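Gelleck 122 under-sink water filter: long-term review

The Gelleck 122 is a single-cartridge filter that fits in the cupboard below a kitchen sink and feeds the existing cold tap. It does not need a separate drinking tap, a pump or a mains socket. I fitted one in September in a ground-floor flat in Sestthorpe, where the water is hard and carries a noticeable chlorine taste for most of the year. It has been in daily use ever since, on its second cartridge at the time of writing.

The unit was bought at full price from Lazaridis, the plumbing counter on the trading estate. Gelleck had no involvement in this review.

What is in the box

The head unit, one cartridge, two flexible hoses with half-inch fittings, a wall bracket, four screws and a plastic spanner for the sump. There is also a length of thread tape, too short to be useful. Buy a full roll. The instruction sheet is printed on both sides of a single page and is adequate, although the flow arrow on the drawing is shown in the opposite direction to the one moulded on the head. The moulded arrow is correct.

No isolating valve is supplied. If the cold feed under your sink lacks one, fit one first. Without it, every cartridge change means turning off the stopcock.

Construction

The head is glass-filled plastic with brass inserts at the inlet and outlet. The inserts are properly seated and did not turn when the hoses were tightened. The sump is opaque, so the cartridge cannot be inspected without removing it, but an opaque sump also keeps light off the contents and I have no complaint about the choice.

The O-ring is a good size and sits in a deep groove. The pressure release button on top of the head is small and stiff. It needs a firm push with the thumb, and in a cramped cupboard it is difficult to reach.

The bracket is the weakest component. It is folded steel, thin enough to flex when the sump is undone, and the screw holes are slotted in one direction only. I replaced the supplied screws with longer ones and put a batten behind the cupboard panel. With the batten in place the bracket no longer moves.

Fitting

Allow an hour. Turn off the cold supply, open the tap to drain the pipe, disconnect the tap tail and connect the two hoses as marked. The head should be level and there must be clear space under the sump to lower it. Gelleck asks for 5 cm. This is just enough to drop the sump clear of the cartridge if you tilt it as it comes down, and I would leave more where the cupboard allows.

Hand-tighten the sump and then give it a quarter turn with the spanner. Going further distorts the O-ring and makes the next change harder work. On first filling, one of my joints wept slightly at the inlet. It was remade with fresh tape and has stayed dry.

The new cartridge must be flushed before use. The sheet says 15 minutes at a moderate flow. The first few litres were grey with carbon dust, and the water was clear to the eye well before the time was up, but I ran it for the full period.

Flow

Any filter in line with the main cold tap will reduce the flow, and this one does. With a new cartridge, filling a kettle takes slightly longer than it did, and a washing-up bowl takes noticeably longer. As the cartridge ages the flow drops gradually. By the end of the first cartridge the tap was slow enough to be a nuisance when filling a large pan.

There is no bypass. All cold water at that tap is filtered, including water used for rinsing plates, mopping and watering plants, and all of it counts towards the life of the cartridge. A household that uses a lot of cold water at the kitchen sink would be better served by a filter with its own small tap.

Everyday use

Once fitted, the filter requires no attention. There are no lights or counters, and the only reminder is a paper label on which you write the month of fitting.

The chlorine taste is gone. Tea made with filtered water is clearer and leaves less film on the surface, though some film remains. The cartridge is not a softener. Limescale in the kettle forms at the same rate as before, and the packaging makes no claim to the contrary.

Cooking shows a smaller benefit. Rice and pasta taste the same to me either way. Salad leaves and soft fruit rinsed under the tap no longer pick up a swimming-pool smell, and this was the improvement I noticed first. The reduced flow is a mild advantage for that job, as the jet is gentler on berries and does not splash back out of a shallow colander.
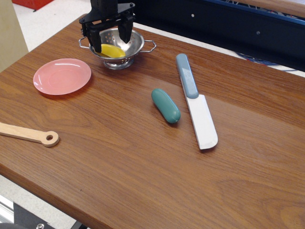 Cartridge life and running costs

Gelleck rates the cartridge for up to 1,000 litres or six months, whichever comes first. My first cartridge reached the litre figure early, according to a cheap clip-on meter fitted upstream for the purpose. The taste began to return shortly afterwards, faintly at first and only in water that had stood in a glass. The rating therefore seems fair under my conditions. Water with more sediment would clog the cartridge sooner.

Replacement cartridges are a proprietary shape with a keyed top. Standard ten-inch cartridges will not fit. Lazaridis stocks them, and they can be ordered from Gelleck direct, but I have not found a third-party equivalent. Check that you can get them locally before committing to the unit.

Changing the cartridge takes ten minutes with a towel and a shallow tray underneath. The sump comes away full, so keep it upright. Wipe the O-ring, check it for nicks and apply a thin smear of silicone grease. No grease is supplied.

Comparison with the Rurnier inline

Before the Gelleck I used a Rurnier inline filter in the same cupboard. The Rurnier is a sealed unit, discarded whole, and takes up far less space. It has push-fit connections and can be swapped in under a minute. It also removed less of the taste, and its flow fell away more quickly. The plastic thrown away at each change was considerable.

For a rented property, or a cupboard already full of waste pipe, I would still choose the Rurnier. For a permanent installation the Gelleck is the better product.

Faults to date

The inlet joint mentioned above, which was probably my own work. The printed label on the head has started to peel. The plastic spanner has a hairline crack near the handle and I expect it to fail at the next change. A metal strap wrench fits the sump and can be used instead, with care.

Rating

Four out of five. One mark is deducted for the bracket and the proprietary cartridge together.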